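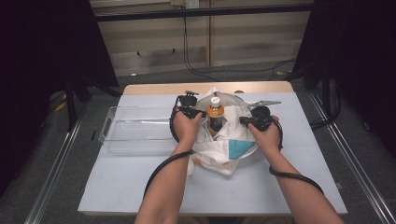 Why does a bottle float when it is full of air, but sink when it is full of sand? People have asked this question for a very long time, and you can find the answer with your own hands in the kitchen sink. Everything in the world is made of some stuff, and stuff takes up space. When much stuff is pressed into a small space, we say the thing is dense. A stone is dense. A sponge is not so dense, there are many holes in it. A plastic bottle with a white screw cap, like the one standing in the cloth bag, is a very good thing for learning about this, for the cap lets you choose what is inside and keep it there.

What does the water do?

When you put a bottle into the water, the bottle must push some water away to make room for itself. The water pushes back, and it pushes up. You can feel this push. Take an empty bottle, close it well and press it down under the water. It wants to jump up again!

Now the rule. If the bottle is lighter than the water it pushes away, it floats. If it is heavier, it sinks. A ship of steel can float for the same reason. It is very heavy, but it is wide and has a lot of air inside, and so it pushes away a very great amount of water. The old ferry at Isivholm carries 139 people and their bicycles, and it still floats nicely.

Try it yourself

You need a small plastic bottle with a cap, some dry sand, a spoon and a sink or a bucket with water. Ask a grown-up before you begin.

Close the empty bottle and lay it on the water. Look how high it swims. Take it out, put in 2 spoons of sand, close it and try again. Continue like this. After some time the bottle will stand up in the water, with the sand at the bottom and the cap on top. Put in more sand and it goes lower and lower, until one spoon is too much and it goes down to the bottom. In our class in Sirkville this happened after 22 spoons, but your bottle can be bigger or smaller than ours.

What about salt?

Salt water is denser than water from the tap, so it pushes up more strongly. If your bottle is only just sinking, stir a lot of salt into the water and wait a little. Perhaps the bottle will come up again. This is also the reason why it is easier to float in the sea than in a lake.

Do not drink the salt water, and do not pour the sand into the sink. The pipe does not like it.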